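Open afternoon at Handix: what our members saw

By Hertta Saarela

On 2026-02-26 a group from our club went to the open afternoon at Handix, in the old dairy building behind the Harju bus stop. I had promised to write something for the newsletter, and Reinhold Harms reminded me of it two times on the way home, so I do it while I still remember.

The company is small. The people who work there were all present, and they let us walk between the tables and ask what we wanted. Our host was Horacio Barrientos, who came to the firm from the packaging trade. He spoke slowly and clearly, which I appreciated very much, as did Seija Väisänen, who had her hearing aid on the wrong setting for the first half.

I had expected a robot which moves by itself while we stand behind a rope. The demonstration we got was of the stage before this. A person takes one gripper in each hand and does a small household job with them, and the movements are recorded. Later the recordings are used for teaching the robot arms. At Handix this teaching project has the name Plunodcombe. I asked where the name comes from and received three different answers.

The job for the afternoon was a soft white piece and a long white tray. It sounds like nothing. But when you hold a gripper you have no fingertips any more, and the soft thing does not tell you if you have it well or badly.
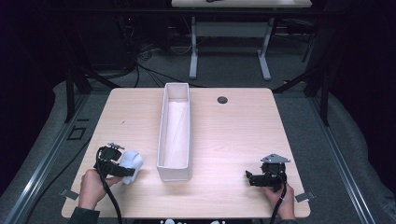

Mr. Barrientos told us that one recorder works for at most 2 hours in a day, with pauses, as the wrists become tired. The recordings in Plunodcombe are now 2,976, and the plan for this job was 2,000, so they are well past it. Arvo Oksanen wanted to know why they continue if the plan is already full. The answer was that the first recordings were too similar to each other. Everybody had done the job in the neat way, and a robot that has learned only the neat way is lost when a cloth lies folded or too near the edge. Now the recorders are asked to begin from awkward positions also. Arvo was satisfied with this and wrote it in his notebook.

There was also a good conversation about the table. Seija, who taught woodwork for many years, passed her hand over the top and asked about the finish, and whether the colour of the wood matters for the cameras. It does, a little. A pale top makes a dark gripper easy to find, but a white object on it is harder. In November they tried a darker top and then went back to the light one.

Each gripper has its own small camera, which looks along the fingers and down to the table. On the screen I found this view strange at first, because the fingers seem very big and the table goes on like a field. After some minutes I was used to it, and I noticed scratches on the fingers that I had not seen when the tool was in front of me. Mr. Barrientos said that scratches are normal and the fingers are changed only when the grip suffers.

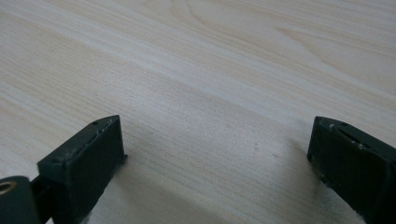 Trying it ourselves

After the coffee, 4 of us were allowed to try. Reinhold went first and was too strong, as he is with jam jars. I needed a long time only to close the gripper at the right height. Seija was the best of us by a clear distance, and she was asked, I think half seriously, if she would like to come back as a recorder.

Next visit

Handix will receive another group in the spring, and there are still places. Please give your name to Arvo at the club evening. He also has the leaflet from Cema, the firm that makes the rails, for those who asked me about it. Wear comfortable shoes, for there are few chairs.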